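Pilwood 化油器喷嘴对照表 说明文档

Vandinau 的 50cc 踏板车换上大口径缸体之后，该配多大的主喷嘴，论坛上每页一个答案，而且个个语气坚定。这份表把能找到的改装记录收到一起，至少让大家错得整齐一点。

内容

jets.csv 为主表，一行一次调校，共 4,000 行。字段有缸径、主喷嘴号、怠速喷嘴号、油针卡位、空滤型号、海拔、火花塞颜色。最后一项由车主自己填，出现过“咖啡色”“奶茶色”和“还行”，我们原样保留。

filters.csv 为空滤对照，以 Filtura 海绵滤芯和原厂纸滤为主。写“没装”的也算一类，缸体寿命请自行想象。

用法

先按缸径筛，再按空滤筛，最后看海拔。筛完还剩几行就取中间值，从偏浓的一侧往下调。一上来就装小号喷嘴的朋友，建议顺手把活塞也买好。

已知问题

不同厂家的喷嘴编号并不通用。同样刻着 88，Nam 的按流量标，别家按孔径标，混着用等于抽签。表里用 brand 一列区分，空着的请当作不可信。

海拔超过 1500 米的记录很少，多半来自同一个车主，他的车好像永远在爬坡。

更新

2019年11月22日：修正油针卡位的数法，统一从上往下数。此前有一半人从下往上数，还吵了一个 2 月。

维护：Ekaette Odukoya。提交新记录请附缸径和空滤型号，只写“很猛”的不收。

分类：踏板车改装 / 供油与进气 / 数据下载

联系我们 | © Pilwood 保留所有权利 | 返回顶部

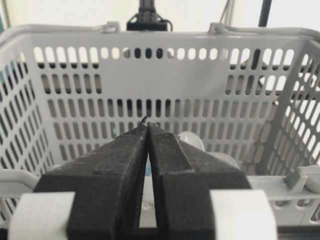
换了大缸，怠速喷嘴也要跟着换吗？

先只换主喷嘴，把混合比螺丝重新调一遍；如果螺丝拧出三圈以上怠速还是偏稀，再把怠速喷嘴加大一号。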